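Handheld grippers: Zeltby or Dantas for clear plastic?

fennel_rig
Thursday 14:10
We're choosing between the Zeltby and the Dantas handheld grippers for two-handed collection, then replay on a pair of arms. Most of the objects are kitchen storage. The Dantas fingers are stiffer, the Zeltby ones open wider. Has anyone run both on clear or smoky plastic? Budget covers one set.

torque_and_tea
Zeltby. We logged 3,000 episodes on a pair and changed the finger pads once. The Dantas trigger has a dead band at the closed end, so the recorded width is wrong just where you need it.

mullion
Disagree. The dead band goes if you run the calibration after every power cycle. Ours repeats to within 3 mm without it and far better with it. The Zeltby fingers flex under load, and the encoder reports the flex as closing.

torque_and_tea
Flex is repeatable. A dead band you have to remember to calibrate out is a fault.

fennel_rig
What about tracking? I've been told to expect trouble with glossy lids.

ohmsworth
Depends on where the pose comes from. If it's only the finger camera, yes, glare will cost you frames. With a head view as well you can fill most of the gaps. We use the Trukcombe controller to sync both and it drops very little.

mullion
Trukcombe is fine until the cable gets tugged. Strain relief first, then argue about glare.

quarterdeck_b
Finger opening matters more than stiffness for boxes, in my view. We dropped the Zarmont set because it couldn't span the short side, and 4,000 episodes had to be re-recorded. For lidded boxes I start with both grippers open in a V and angled inwards, both just in front of the near face, and keep the cables running back along the wrists. Put a plain white sheet under a smoky box like this one, as you can still pick out the silvery rim of the lid against it. Pull the sheet flatter than I did, though: folds near the hands confuse our edge detector. I'd buy the Zeltby and print stiffer fingers.

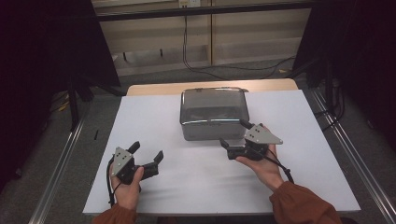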